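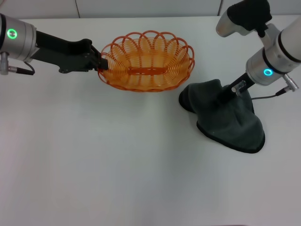

Photo: Shakuntala Jaiswal, Briruvent bench notebook

December, 4:40 pm. Equipment planning, second pass

Spent most of the afternoon on the gripper question instead of the budget sheet, so now I get to do both! Left arm on the rim of the orange basket, right arm on the gray towel — that's the pairing I want to keep for next year, and it's what the shopping list has to support.

Quotes so far. Dubey wants 2,051 for a pair of softer fingers, mounting plates included. Tratulon came back at 3,416 for theirs, but that has a spare set and the cables thrown in (I asked twice, it's in the email). I'm leaning Dubey and buying spare pads separately, 239 a set. Two sets and we're still well under Tratulon.

Things I keep forgetting to put on the sheet: more towels in different thicknesses, a few baskets with stiffer walls, and longer cables for both sides. Small money, but last year it crept up on us and I had to go begging to Flasidbridge for the difference.

Lead time is 10 weeks from Dubey, so the order has to go in before the break or we lose the whole spring start. Shakuntala, can you check whether their plates fit our wrists without an adapter? If they need one, get a price and write it in the margin here. I'll redo the totals after that.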